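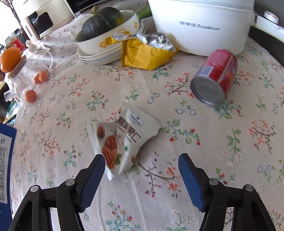

Chapter 4
Care of the Two-Finger Hand Gripper

4.1 Scope

This chapter deals with the routine upkeep of one tool, the hand-held gripper used in the Gerstead exercises. It assumes the reader has finished the assembly sheet and can open and close the fingers without load. Repair of the camera mount is left to Chapter 5.

4.2 Pivots

The linkages turn on round pivot screws. Each screw must be tight enough to remove side play and slack enough to let the link swing under its own weight. Check them every 2000 closures, or sooner if one finger lags behind the other. Work on one linkage at a time - a finger with both screws out will lose its alignment. 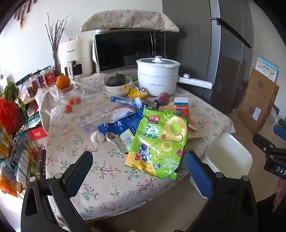 4.3 Pads

Wipe the blue pads with a damp cloth at the end of each session. Flour, salt and oil from food packets fill the texture, and a filled pad slips on thin film long before it slips on card. Do not use solvent.

A pad on the Tanui test tool was changed after 1548 closures, when its lower edge began to lift. Replace pads in pairs, then repeat the opening check in 4.2 - new pads are thicker and alter the closed position.

4.4 Records

Enter the closure count, the screws adjusted and any pad change on form 61.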